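Ticket 1021: Teal bowl will not sit flat, also will not leave its siblings

Opened by: Mekdes Tekleab
Assigned to: Sigrun Magnusson
Site: Zarau shared kitchen, first floor
Category: Crockery and small wares
Priority: Low (raised to Medium by requester, lowered again by me, SM)
Opened: 2023-08-07

Reported problem

The teal serving bowl wobbles. You put it on the counter, it leans towards the sink. You turn it round, it leans towards the sink from the other side. Soup does the same. I've tried a tea towel under it, which works until someone needs a tea towel.

Second problem, possibly the same problem: when it goes back in the cupboard inside the other Pekano bowls, it sticks. Yesterday it took two of us and some language to get it out. Please replace or fix.
MT

Log

Entry 1, SM
Picked up. Asked Mekdes which teal bowl, as there is the deep one and the one everybody calls the deep one. She means the second. Asked whether it wobbles empty or only when full. Answer: "Yes."

Entry 2, SM
Tried it on the counter. It rocks. Tried it on the windowsill. It rocks there too, with a nicer view. Tried it on the big table by the door, where it stood perfectly still like a child in front of a head teacher. Noted that the big table is the only surface in the kitchen that Eskil has ever levelled. Asked Eskil to bring a spirit level up.

Entry 3, Eskil Amundsen
Level brought up. The counter drops towards the sink, as I said when it was fitted, in writing. That explains the direction of the lean. It doesn't explain the rocking, so the bowl can't blame everything on the joinery. Have a look at the underside.

Entry 4, SM
Looked at the underside. Gave it a wipe first. The curve seems fine to me, glossy all over, no chips that I could find with a thumb. There is something low down that could be a foot or could be the ghost of one.
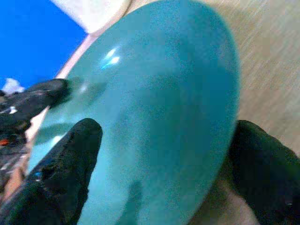
Attachment 1: teal bowl, underside, close up. Possible ridge or foot is the darker band near the lower middle.

Entry 5, Njål Tangen
Seen the attachment. The streaks running round the curve are in the colour, I'd have thought, and no cause for alarm. The bright patch is the light. Please don't scrub at it.

If that band is the foot, check whether it is proud on one side. Put the bowl on a sheet of paper, draw round whatever touches, and see if you get a ring or part of one. If you get part of one, that is your wobble.

Entry 6, SM
Did the paper test on the big table. Got most of a ring. There is a gap the width of two fingers where the pencil wandered off and had a look at the middle. Repeated it with a fresh sheet and a sharper pencil. Same gap. I have pinned both sheets up by the kettle and somebody has already drawn a face in one of them.

Entry 7, Vilgot Strand
It was me who drew the face. More usefully: that bowl has been through the Lopes dishwasher on the long programme since we moved in, and always on the bottom rack, against the hot end. The old kitchen at Katovmont had a set that went the same way. We lost the colander first.

Entry 8, SM
Asked everyone to use the top rack for bowls. Asked what the long programme is for. Roasting tins, apparently, of which we own one.

Requested a price for a replacement from the supplier. They will sell us the same bowl with pleasure, minimum order 70. We have a cupboard that holds four if you shut the door quickly. Declined.

Entry 9, Mekdes Tekleab
Could I just say that I opened this ticket about soup.

Entry 10, SM
Noted. On to the sticking, then.

Nested the bowls dry: teal one lifts out with a small pop. Nested them straight off the draining rack with a bit of water between: teal one stays where it is and takes the rest of the family with it. Same result three times. Ran warm water over the outer bowl and tipped, and it came away without any language at all.

So: they are being put away wet. I make no accusation. I've been here long enough to know whose week it is on the rota and I see that it is mine.

Entry 11, Eskil Amundsen
For the foot I can take the high side down. Sheet of 1000 grit wet-and-dry on the flat table, bowl the right way up, small circles, check it against the paper as you go. I have 3000 as well for tidying up after, though I don't know who will be inspecting the bottom of a bowl. Njål, I suppose.

Entry 12, Njål Tangen
I would, yes.

Entry 13, SM
Agreed with Mekdes that Eskil may have the bowl after lunch, on condition that it comes back washed and that lunch happens first.

Entry 14, Eskil Amundsen
Done, took longer than I'd said. Ring now closes on the paper. Bowl sits still on the big table, and also still on the chopping board, which I put there to be fair to it. On the counter it no longer rocks but it does still face the sink. That is the counter.

Entry 15, Mekdes Tekleab
Confirmed, no rocking. Tea towel released back into general use. Soup remains deeper on the sink side.

Resolution

Wobble: fixed, foot sanded.
Sticking: dry the bowls before stacking. Teal one goes on top, not in the middle.
Dishwasher: bowls on the top rack, short programme.
Counter: out of scope, moved to a new ticket, assigned to Eskil, who has attached his original letter.

Status: Closed
Reopened by Vilgot Strand: "Where has the paper with the face gone?"
Status: Closed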